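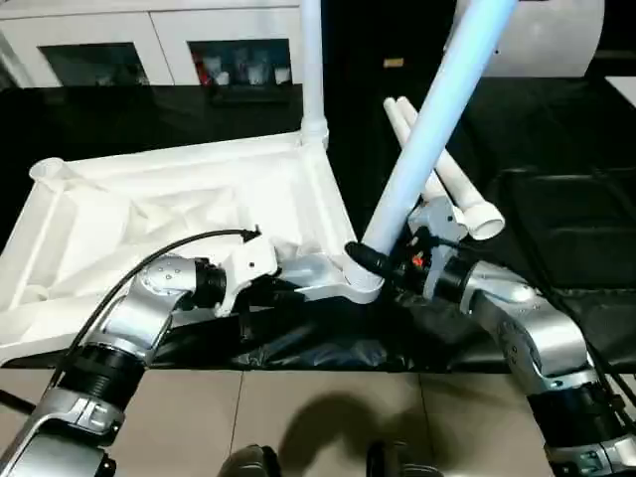
# The barn fire on Semora Road

September 28, 2019

A hay barn burned on Semora Road this week, a little past the Fonseca turnoff. I live close enough that I smelled it before I heard any sirens. A few people have asked me what I saw, so I am writing it down once and will send them here.

I was up at 4 in the morning because the dog wanted out. There was an orange light over the tree line to the east, too low and in the wrong place to be the sunrise. I called it in. The dispatcher told me they already had two calls and the Wotow department was on the way. She asked if I could see any people or animals near it. I couldn't see anything from my porch except the light and the smoke.

I drove down as far as the bridge and parked on the shoulder. By then the roof was gone on the north end. The wind was out of the west, and that sent the sparks over the bean field and away from the house. The beans had been cut already and the ground was mostly bare dirt.

There are no hydrants out here. The tanker from Wotow ran back and forth to the pond behind the feed store, and a second tanker came over from Hanero about half an hour later. A deputy closed the road at both ends. I had to leave the car where it was and walk home through the neighbor's pasture, which I would not recommend in bedroom slippers.

The fire chief spoke to the county paper the next afternoon. According to the paper, the barn held 126 round bales, and most of them had gone in during the first part of September. The building was a total loss, along with a hay rake and a small trailer. No one was hurt. The cattle were in the lower field and stayed there the whole time. The cause is listed as undetermined, though the chief said heating in damp hay is what they are looking at first.

That would fit with the weather. It rained on and off during the last cutting and everybody around here was trying to get bales under a roof between showers. My father used to push a pipe down into the stack with a thermometer on a string. I don't remember him ever finding anything over 126 degrees, and he was nervous at that. I have seen different numbers for when you should start pulling bales out, so call the extension office and ask them.

The road opened again before supper. The crews came back twice after that to pull the pile apart and wet it down, and it was still smoking when I drove by yesterday. If you are going that way with the windows down, roll them up at the bridge.

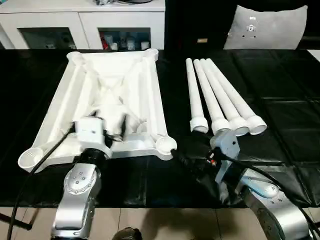
*White plastic frame and the four tubes beside it.*

Two things for people on this end of the road. The Fonseca church hall is taking hay and fence posts for the family. Square bales are easier for them to handle, but they will take round ones if you can deliver. As of last night they had 85 squares promised. There is also a jar on the counter at the feed store, and it had passed $800 when I stopped in for dog food.

The other thing is house numbers. The Hanero tanker went past the driveway once because the number on the mailbox had faded. I checked mine when I got home and it was no better. The hardware store in Wotow has the reflective stick-on kind, on the rack by the paint. I put mine on both sides of the box.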